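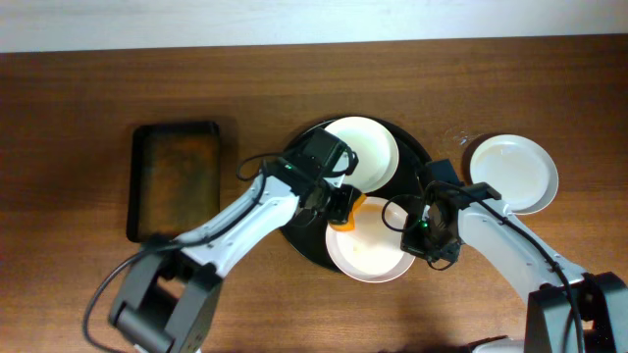 Glaze durability notebook, Clurkstead ceramics workshop
Entry for May, continued from the previous sheet

Purpose. To record the second round of acid tests on the Umen clear glaze and to settle whether the revised firing schedule should replace the current one for plates and shallow bowls.

Samples. Test tiles were cut from the same clay body as the first round. Set A was fired on the current schedule. Set B was fired on the revised schedule, with a longer hold at the top and a slower cool through the first part of the descent. Witness cones were placed on the middle shelf only. Magdolna Bakos has asked that the lower shelf be included next time, and the kiln log sheet has been changed accordingly.

Procedure. Tiles were half-immersed in white vinegar in covered jars, 200 ml per jar, and left on the bench by the north window. The jars were not moved or stirred. On removal the tiles were rinsed, dried with paper towel and compared across the immersion line under the desk lamp. A pencil mark was then drawn across the line and wiped with a damp cloth.

Observations. Set A shows a faint dull band below the line on most tiles. The pencil mark wiped clean above the line and left a gray trace below it. Set B shows no change in gloss that I can detect. The pencil wiped clean on both halves, with the exception of tile 181, which held a slight trace near one corner. This tile stood nearest the kiln door. The glaze is also visibly thinner at that corner, so the result should not be assigned to temperature alone.

Peter Kolář examined both sets without being told which was which and separated them correctly, apart from tile 181, which he placed with Set A.

Glaze bucket. The batch had settled hard overnight and required sieving twice before use. Please stir from the bottom and check the specific gravity before dipping. The hydrometer is in the drawer under the Brendusis scale – it should be returned there, washed.

Kiln log. Firing 1006 is the reference firing for Set B. The printout is taped inside the back cover. The shutdown time was written in by hand and should be read as 4:40 p.m.

Decision. The current schedule remains in use for vases and tiles. No tableware is to be released from either schedule until the outside leach test has been reported. Gloss and pencil results are a screening measure and do not establish that a surface is suitable for food.

Outstanding
Repeat tile 181 at full glaze thickness, door side and back wall.
Place cones on all 3 shelves.
Ask Oyelaran for the current data sheet on the frit.
Relabel the Set A jars – the ink has run on two of them.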